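Skollow open day: anyone else go?

Forum > Workshop talk > Machines and automation

gumnut_lathe wrote:
Went along to the Skollow open day in March, the one Phelan helped put on. The big claim was a robot arm that can tidy a table. Most of it was simulation on a screen. Pics of the tidying demo.
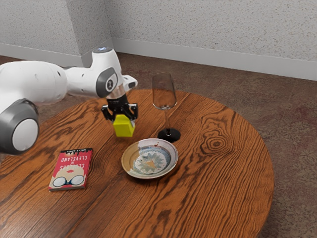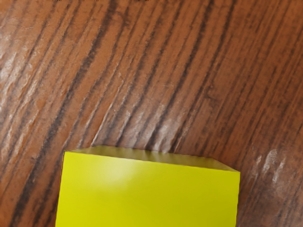 Last edited by gumnut_lathe, 2:36 pm

I'm not sold. It picks up a cube. There's a plate, a book and a wine glass or similar on the same table, and I never saw it go near any of them. I asked what happens with the glass and got told that was "on the roadmap".

brasso wrote:
So you drove all that way to watch a cartoon of a robot?

gumnut_lathe wrote:
Pretty much. 300 km return. The sausage rolls were good.

Kurtulus_I wrote:
İlker Kurtuluş here, I was on the Skollow stand. Fair criticism about the glass. But you test in simulation first so you don't break a real arm, and we did say so at the start of the talk. The software was run 300 times on the cube before we showed it to anybody.

brasso wrote:
300 times on a cube. My grandson's on his second birthday and he's done more than that.

tin_shed_Mel wrote:
I thought it was better than you lot are making out. The arm had the cube up over the table with the glass right there beside the plate. That's not nothing. Grundby had a real machine at their day and it dropped everything.

gumnut_lathe wrote:
At least I could see it drop things, Mel. I'd trust that over a shiny render. What colour is a real table under shop lights, and does it still find the block then?

Kurtulus_I wrote:
We vary the lighting. Come and see the Flistness trial, there'll be a physical arm.

brasso wrote:
With a glass?

Kurtulus_I wrote:
I'll ask.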